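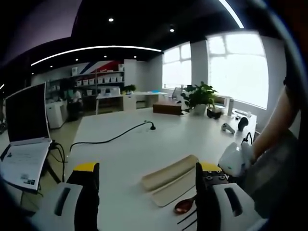

Big white table, little brown spoon. Lunch kit sorting, part one!

I've been meaning to give everybody at the Nokier office a proper reusable set for our July picnic, and I finally started laying things out. I do love a roomy table for this – even shared with a laptop and a plant.

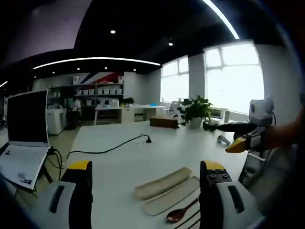
The cloth pieces are my favorite bit, because a spoon rattling around in a tote bag drives me up the wall. Roll it up snug, tuck it in, done!

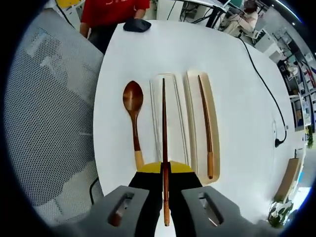

Chopsticks are where I get fussy, I admit. I like a pair that matches, and these do, dark for most of the length with a pale wooden end. Three more sets to go, then I'm making tea.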